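Preparing a Comic for Print: Lettering and File Set-up
Urquhart Press guidance for contributors

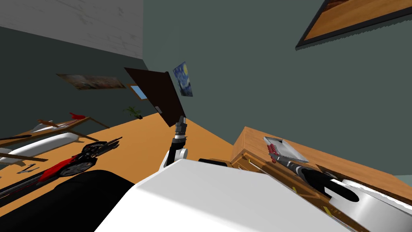

Rendered interior with orange floor and dark grey-green walls.

This page sets out how contributors should letter their pages and supply finished files to Urquhart Press. It applies to single issues, collected editions and short pieces for the Fallum anthology. Contributors who work with their own letterer should pass a copy of this guidance to them before lettering begins.

Before you start

You will need the approved script, the final line art and the page template for your format. Templates may be downloaded from the contributor area. Do not letter over rough pencils unless your editor has agreed to it in writing, as balloon positions often have to be redone once the inks are complete.

Step 1: Set up the page

Open the template and place the artwork on the lowest layer. Lock this layer. The standard trim size is 149 mm wide, and the artwork must extend past the trim on all sides to the bleed line marked in the template. All lettering must remain inside the inner guide. Text outside that guide will be returned for correction.

Step 2: Place the text

Copy each line of dialogue from the script and do not retype it. Set dialogue in Jivell Regular and emphasis in Jivell Bold Italic. Captions use the same face at the same size. Shape each block so that the middle lines are the longest, and avoid hyphenation. Where a speech exceeds some 20 words, consider dividing it between 2 linked balloons.

The barred capital I is used only for the personal pronoun and its contractions. Check this on every page before moving on.

Step 3: Draw the balloons

Draw balloons on a separate layer beneath the text. Leave an even margin around the lettering, approximately the height of one capital letter. Tails should point towards the speaker's mouth and stop a little over halfway. Tails must not cross one another. If two characters speak in the wrong order from left to right, refer the panel to your editor.

Step 4: Add sound effects

Sound effects should be drawn or set on their own layer and converted to outlines. Keep an editable copy in your working file. Translated editions are prepared from the layered files, and effects merged into the artwork cannot be replaced.

Step 5: Proofread

Export a low-resolution PDF and read it against the script, first for wording and then for reading order. A second reader should do the same. Mark all changes on a single copy.

Step 6: Export and deliver

Export each page as a separate PDF with fonts embedded and crop marks switched off. Black lettering must be set to black ink only, and should overprint. Name files with the title, issue and page number, using three digits throughout, for example Dratulport_02_129.pdf. Upload the PDFs together with the layered working files.

Corrections after delivery

One round of corrections is included in the schedule. Further changes requested by the contributor may delay the print date. Replacement pages must keep the original file name, with the letter R added at the end.

Page last reviewed: Friday, March 13, 2026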